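Home and Bench Organization, Unit 5: Small Parts and the Drawers They Disappear Into
Allmont Continuing Studies
Handout for April 10, 2019

Read before the session. Bring something small that you own and can't name.

Last unit dealt with shelves, and by now most of you have discovered that a shelf is a place where things go to be looked at. Drawers are harder. A shut drawer makes any room look tidy, and it will go on doing so for years while the contents turn to gravel.

Terms we'll use

Cabinet: the outer shell, whatever it's made of.
Cell: one drawer, regardless of width.
Orphan: an object living alone in a cell.
Gravel: what a cell holds once you've stopped caring.

Choosing a cabinet

Catalogs sell these by the number of drawers, and people buy the largest number they can afford. The Trilberg exercise from the reading packet is useful on this point. You are given 200 loose items and a cabinet with 32 cells, and asked to sort. Nearly everyone fills every cell, which feels wonderful until item 201 arrives. Leave some empty on purpose. An empty cell is the only one that will take what you bring home tomorrow.

Mixed widths are worth paying for. Wide cells suit flat or awkward things, narrow ones suit hardware. If all your drawers are the same size, you will end up storing one fuse in a space fit for a sandwich.

Clear drawers save labeling, up to a point. They tell you that something is in there. They are less good at telling you what it is, especially from the side, and a round thing lying flat looks like every other round thing lying flat.
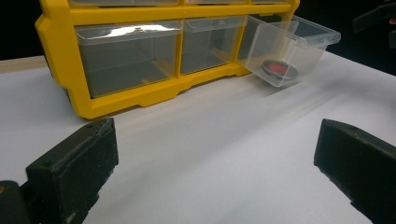

Orphans, then. An orphan is allowed to stay if it passes the Stirnari test, which has two parts: can you say what it belongs to, and do you still have that? A lid passes if the jar is in the house. A lid whose jar broke in May of some forgotten year does not pass, however nice its color. Expect to argue with yourself over this. Students have been known to buy a new jar.

Procedure for the cabinet you already own

Pull one drawer all the way out and tip it onto a tray. Put back only what passes. Slide the drawer home before starting the next one, or you will have the whole cabinet on the table by dinner and eat standing up.

Work along the bottom row first. The upper rows get used most and are usually in better shape, so starting there gives a false sense of your own character.

Wipe the drawer while it's out. You won't do it later.

Anything that fails goes in a box with the date on it. After 14 days, the box leaves. Don't open it to check.

Placement

Put the cabinet where the work happens, on a flat surface with clear space in front for the drawers. The Nowakowski layout in your packet puts it on a high closet shelf to free up the bench. It photographs well. Try getting a washer out of it with one hand.

For next session

Sort 5 cells at home and write one line on each: what was in it, what stayed, what you told yourself about the rest. Spelling doesn't count. Leave the kitchen junk drawer alone, as it has its own unit.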